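리코우, 노트니스 물류센터 반품 검수 라인에 프라마닉 자동화 시스템 도입
허리 높이 위로 들어 올리는 반복 작업 줄이고 기존 인력은 검수와 예외 처리로 전환

11월 | 리코우 홍보팀

생활용품 유통기업 리코우(Rikow)는 노트니스(Notness) 물류센터의 반품 검수 라인에 킬텐트(Kiltent)가 개발한 로봇 작업 시스템 '프라마닉(Pramanik)'을 도입한다고 밝혔다. 프라마닉은 반품 상자에서 꺼낸 소형 상품을 집어 분류 칸으로 옮기는 로봇 팔과 이를 관리하는 소프트웨어로 구성된다. 첫 설비는 이달 수요일 오전 근무조부터 가동한다.

노트니스 센터의 반품 라인에는 현재 33명이 2개 조로 나뉘어 근무하고 있다. 작업자는 상자를 열고 상품 상태를 확인한 뒤 재판매, 수리, 폐기 칸 가운데 하나에 직접 넣어 왔다. 맨 위 칸은 어깨보다 높아 팔을 계속 들어야 하고, 반품이 몰리는 시기에는 같은 동작이 근무 시간 내내 이어졌다. 지난해 사내 작업환경 조사에서도 반품 라인은 어깨와 손목 부담이 가장 크다고 응답한 공정이었다.

새 공정에서는 작업자가 상품 상태를 판정해 화면에 입력하면 로봇이 해당 칸으로 상품을 옮긴다. 판정 권한은 작업자에게 있다. 로봇이 상품을 집지 못하거나 포장이 훼손된 경우에는 작업대 옆 표시등이 켜지고, 작업자가 내용을 확인해 수작업으로 처리한다. 로봇 한 대가 처리할 수 있는 물량은 시간당 최대 400개이며, 액체류와 유리 제품은 당분간 자동 이송 대상에서 제외된다.

킬텐트는 설비를 들여놓기에 앞서 시뮬레이션으로 로봇의 동작을 점검했다. 두 손가락 방식의 그리퍼가 벽이나 모서리 가까이에서 움직일 때의 자세와 시야를 가상 환경에서 먼저 확인하고, 그 결과를 실제 작업대 배치에 반영하는 방식이다. 현장 작업자들도 이 과정에 참여해 작업대 간격과 비상정지 버튼 위치에 대한 의견을 냈다. 버튼은 당초 설계보다 낮은 곳으로 옮겨졌고, 통로 쪽에도 한 개가 추가됐다.

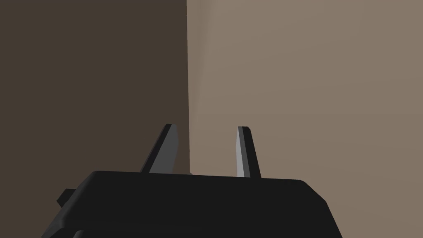

시뮬레이션 화면 속 두 손가락 그리퍼. 손가락 사이가 비어 있는 상태로, 뒤로 두 벽면이 만나는 모서리가 보인다. (자료=킬텐트)

리코우는 이번 도입에 따른 인원 감축은 없다고 설명했다. 반품 라인 인력 가운데 11명은 설비 운영 담당으로 직무를 바꾼다. 이들은 로봇의 시작과 정지, 그리퍼 손가락 교체, 오류 기록 작성, 간단한 위치 보정을 맡는다. 나머지 인원은 상태 판정과 재포장 업무를 계속하며, 희망자는 다음 교육 과정에 신청할 수 있다. 직무 전환자의 기본급과 근속 연수는 그대로 유지되고 운영 담당 수당이 별도로 지급된다.

교육은 근무 시간 안에 진행된다. 이론 수업은 센터 2층 교육실에서, 실습은 가동 전 설비를 이용해 진행하며 교육 시간은 모두 유급으로 처리한다. 교육을 마치지 않은 직원은 로봇 작업 구역의 문을 열 수 없도록 출입 권한을 구분했다. 야간 근무조 교육은 주간 근무조보다 늦게 시작하므로, 그때까지 야간에는 기존 수작업 방식을 유지한다.

근무 방식도 일부 달라진다. 한 작업대에서 근무 시간 전체를 보내던 방식 대신 판정, 재포장, 설비 운영 자리를 돌아가며 맡는다. 개인별 처리 수량을 표시하던 전광판은 철거하고, 앞으로는 라인 단위 물량만 집계한다. 로봇에 장착된 카메라 영상은 오류 분석에만 사용하며 인사 평가 자료로 쓰지 않기로 노사가 합의했다.

리코우는 "무거운 반복 동작을 설비가 맡고 직원은 상태를 판단하는 일에 시간을 더 쓰게 된다"며 "초기에는 처리 속도가 기존보다 느릴 수 있어 가동 첫 달의 목표 물량을 낮게 잡았다"고 밝혔다. 회사는 첫 달 동안 매주 근무조별 의견을 받아 작업대 높이와 휴식 시간을 조정할 예정이다.

노트니스 센터의 반품 라인 면적은 300제곱미터이며, 설비 설치 구역은 기존 적재 공간을 정리해 마련했다. 다른 센터로의 확대 여부는 아직 정해지지 않았다.

문의: 리코우 홍보팀 | 보도자료 목록 | © Rikow. 무단 전재 및 재배포 금지 | 맨 위로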